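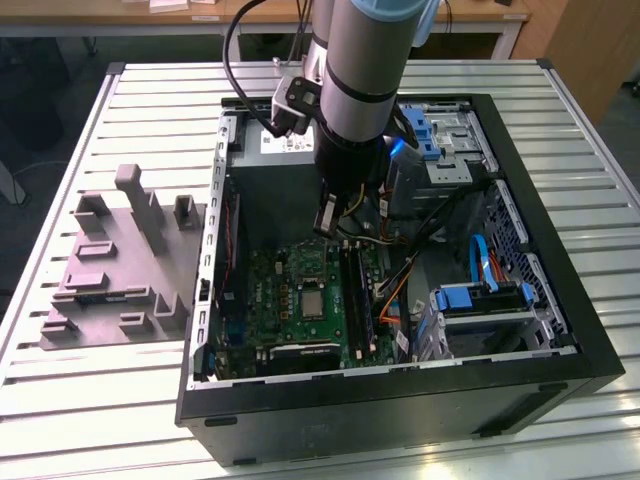 3.2 Cell layout and workholding

The Drullex cell was set up to remove memory modules, drives and small boards from retired desktop computers, and most of the effort in its first year went into holding the computer still. The arm comes down into the machine from above, so everything that matters to the task has to be reachable through the open side of the case. We lay each tower on its side with the side panel off, directly on the slotted aluminium table, and keep the printed fixture for small boards to its left (Figure 3). In this position the power supply, motherboard and drive bays all face the gripper, and the two memory slots to the right of the processor socket can be approached with the fingers pointing straight down. The thick outer rim of the case sets the clearance for the wrist. A straight descent over the motherboard is easy, but a tilted one close to the rim is not, and the planner is restricted accordingly.

The table is 900 mm high and its grooves run left to right from the operator's side. Early on we located the tower against a fence bolted across the grooves. This gave good repeatability in one direction and poor repeatability in the other, as the case could slide along the fence whenever a stiff connector was pulled. The present arrangement uses low stops set into the grooves and adjusted by hand for each chassis model. The stops take about a minute to move. They are tightened with the same hex key as the gripper mount, which is kept on a lanyard at the operator's end of the table after two were lost under it.

Stops are not clamps, and we chose not to clamp. A clamped case with thin walls bows slightly, and a bowed wall pinches the drive trays. Pull forces are limited in the controller instead, and if the case shifts by more than the tolerance given in Section 3.4 the arm retracts and the pose of the case is estimated again.

3.3 Wrist assembly

The gripper has two narrow fingers on a parallel stroke. Its body was bought from Rodon and has not been modified. The fingers have been replaced twice, first with a wider pair that could not get between neighbouring memory modules, and then with the present design, which is longer and thinner and flexes noticeably under side load. We accept the flex. A stiff finger that touches the edge of a slot tends to mark the board, while the thin ones ride over it, and the resulting error at the fingertip is small enough for the search motion to recover.

The sensor sits on a bracket at the wrist and is angled in toward the work. The angle is a compromise. Aimed straight along the fingers, the sensor sees mostly the fingers. Aimed too far inward, it loses the area around the fingertips in the last part of a descent, when a loose wire is most likely to be in the way. The bracket was machined for us at the Sarıgül workshop after two printed versions crept under the weight of the cable. Creep of this kind is hard to notice. The calibration residual rose a little each week and was at first put down to temperature, and the cause was found only when a straight edge was laid across the bracket.

The sensor cable is the part of the wrist that needs the most attention. It hangs in a loop beside the arm and has to be long enough to let the last joint turn through its working range, but a loop with too much slack can drop below the bracket and catch on the rim of a case. We mark the correct length on the cable with white tape at the upper tie. The tie is a reusable hook-and-loop strap. Plastic cable ties were used until one was pulled too tight and the sensor began dropping out whenever the arm reached for the far drive bay.

3.4 Registration of the case

A new tower is registered in two steps. The operator sets it against the stops and selects the chassis model in Famov, our cell software, which loads a nominal pose and a set of keep-out volumes. The arm then moves to three viewing positions above the case and refines the pose from the corners of the inner metal frame. We use the inner frame in preference to the painted rim, as the perforated metal gives the depth sensor more usable returns than a glossy black surface does. Perforations have their own difficulty: at shallow angles the holes produce scattered points, and the filter that removes them was tuned separately for each pattern of grille in the collection.

If the refined pose differs from the nominal one by more than 4 mm in the plane of the table, or by more than one degree about the vertical, the cell stops and asks for the tower to be reseated. Reseating usually corrects it. When it does not, the common cause is a rubber foot or a screw head on the underside, and the operator adds a shim.

Wiring is handled outside the registration model. Bundles from the power supply cross the board in a different way in every machine, even between units of the same model, and any attempt to include them in the nominal geometry was soon abandoned. They are segmented from the wrist view just before each approach. Where a bundle covers the target, the cell flags it and the operator moves the wire by hand with the arm parked. We have not tried to automate this step.

3.5 The board fixture

Small boards taken from the machines are placed in a flat printed plate with raised posts and block-shaped holders. The plate is bolted to the table through the grooves and stays there between chassis changes, so its position is surveyed once and checked only at the monthly calibration. The tall square pillar near the middle serves as the check point. The fingers close on it at low force from two directions, and the difference between the commanded and measured centre gives a quick reading of any drift in the wrist or the plate. The whole check takes less time than a full calibration and can be run with a tower already on the table.

The slots in the holders wear. Board edges are abrasive, and after repeated insertions the mouth of a slot opens and the board leans. A leaning board can still be picked up by a person but not dependably by the gripper. We print the plate in sections so that a worn holder can be swapped on its own, and we keep one spare of each section in the cabinet. Sections printed flat have lasted longer than those printed upright, although we did not test this under controlled conditions.

3.6 Routine care

The maintenance schedule has been kept short, on the grounds that longer versions were not followed. At the start of each session the operator wipes the fingertips, looks at the sensor window, checks the tape mark on the cable and runs the pillar check. Dust is the main nuisance. Towers that have spent years under desks bring a good deal of it, and it settles in the table grooves, where it keeps the stops from seating squarely. The grooves are vacuumed before any chassis change. Blowing them out with compressed air was tried and given up, as the dust ended up on the sensor.

Every 2000 gripper cycles the finger pads are replaced and the finger screws are retorqued. The count is kept by Famov and shown on the start screen. Pads removed at this interval have usually been polished smooth at the tip but not torn. On one occasion in February the interval was overrun by several sessions, and slips on memory modules became common enough that the operators changed the pads without waiting for the schedule.

The log for the period reported in this paper contains 3349 grasp attempts on the present fingers and bracket. Attempts made with earlier hardware are excluded from the results in Section 5, including those on the oldest group of towers, bought in 2011, which were processed before the bracket was replaced. Sessions interrupted for a wire to be moved by hand are retained, and the interruption is recorded as a separate event. Stops caused by a failed pose check are also retained, with the measured offset stored beside the nominal pose for that chassis.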